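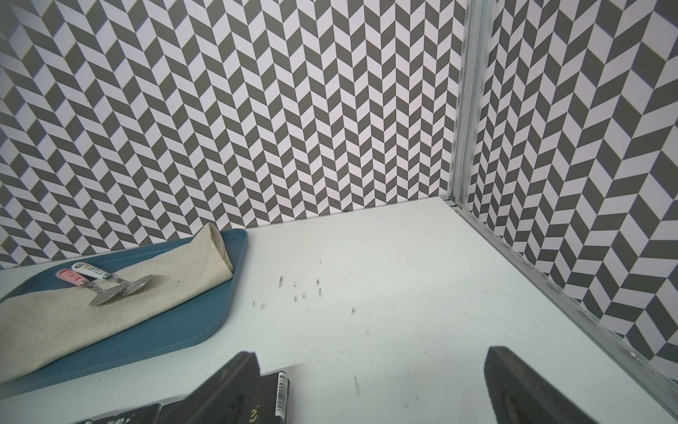 Fillberg peel-and-stick wall panels, herringbone, gray and white

I bought one box of these in October for the wall behind my laundry counter. The old paint had water stains and I didn't want to tile. A box cost 110 dollars from Kemetano and took a week to arrive.

Cutting is easy with a utility knife and a metal ruler. Score the face twice, then snap. Lining up the zigzag is the slow part. The printed edge on two of my panels was slightly off from the cut edge, so I had to trim them before the pattern met. Corners are worse. I started mine in the corner and worked out, and I would do it that way again.

The glue is strong. You get one try at moving a panel, maybe two if the wall is dusty - and then it won't hold anyway. Wipe the wall down the night before.

After three months nothing has lifted, including the piece next to the dryer vent. Soap wipes off with a damp cloth. Pencil marks took some rubbing.

I used Phromma panels in my last place for 90 dollars a box. They were thinner and curled at the seams by spring. I'd pay the extra 20 again. Four stars, one off for the trimming.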